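Last updated 10 July 2026

# Laundry and folding: frequently asked questions

These answers are for guests staying at Prastside for a week or longer. If your question isn't covered, leave a note for Rosaura Ríos at the front office or call extension 346.

## Using the laundry

**Where is the laundry?**

On the ground floor of the Lunde building, past the bike storage. Your room key opens the door. Guests in the Letau building use the same laundry and can reach it through the covered walkway.

**What are the hours?**

It opens at 7 am. Last loads need to be in by 8 pm, and the door locks at 10 pm. The hours are shorter over the December holidays and are posted on the door that week.

**How much does it cost?**

A wash is $3. The dryers are included in your room rate. The washers take cards only, so please don't ask the office for coins.

**Can I book a machine?**

No. If every washer is in use, put your name on the whiteboard and the next one free is yours. If a finished load has been sitting for more than 19 minutes, you may move it to one of the baskets on the shelf. Please don't put someone else's clothes in a dryer.

**Is detergent supplied?**

Yes. The pump bottle beside the sink is an unscented liquid, and one full press is enough for a normal load. You can bring your own if you like. We ask that you don't use dye or fabric colour remover in the washers.

## Washing

**My cotton shorts came out stiff. What did I do wrong?**

Probably nothing. Heavy cotton stiffens when it's line-dried with no breeze. Shake each pair hard before you hang it and again when you take it down. Ten minutes in a dryer on low will also soften it.

**Should I turn shorts and trousers inside out?**

For dark and khaki colours, yes. It reduces fading along the seams and the pocket edges. Do up zips and empty the pockets first. We have had pens go through, and the ink gets on the next person's load too.

**Can I wash the bedspread from my room?**

Please don't. The patchwork spreads are washed by us on a gentle cycle and dried flat. If yours needs cleaning, leave it folded on the chair and tell the office before noon. You'll have a replacement the same day.

## Folding and putting away

**Is there somewhere to fold?**

There is a counter in the laundry, but it's narrow and it gets busy in the evening. Most people carry their things back and fold on the bed. Pull the spread straight first or you'll be folding over lumps.

**How do I fold shorts with an elastic or gathered waist?**

The waistband is the awkward part, as it pulls in and lifts off the bed while the legs lie flat.

1. Lay the shorts on the bed, front side up, and spread the legs apart.
2. Smooth from the waist down to the hems with your palm. Don't stretch the elastic to make it lie flat; it will spring back.
3. Push the pocket bags down inside so they aren't bunched up.
4. Fold one leg over the other and line up the hems.
5. Fold the waistband down toward the hems, once for a drawer or twice for a suitcase.
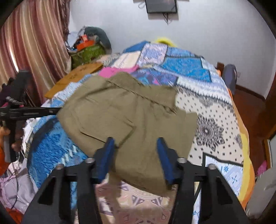
*Olive shorts or trousers spread out on the bed. The gathered seam near the waist and the soft creases below it are the parts to smooth first.*

**The pile keeps falling over in the drawer. Any suggestions?**

Stand the folded clothes on edge in a row, with the folded side up. The drawers in Lunde are shallow, so use the second fold there. In Letau the drawers are deeper and a single fold is fine.

**Do I need to iron?**

That's up to you. Casual shorts and trousers seldom need it if they are folded soon after drying. Irons and boards can be borrowed from the office. Please don't iron on the bed, even with a towel underneath. The spreads scorch.

**What are the grey Grorka bags in the wardrobe for?**

They are laundry bags, one for each guest. Use them to carry clothes to and from the laundry, and leave them in the wardrobe when you check out. Lost bags can be replaced at the office.

## Lost items

**I'm missing something. Where should I look?**

Check the dryer drum first, then the basket marked "Found" under the counter. Small items also get caught inside the legs of trousers, so shake those out before you report anything.

**How long do you keep found clothing?**

Until the end of the following month. After that, anything wearable goes to the donation bin in the parking lot.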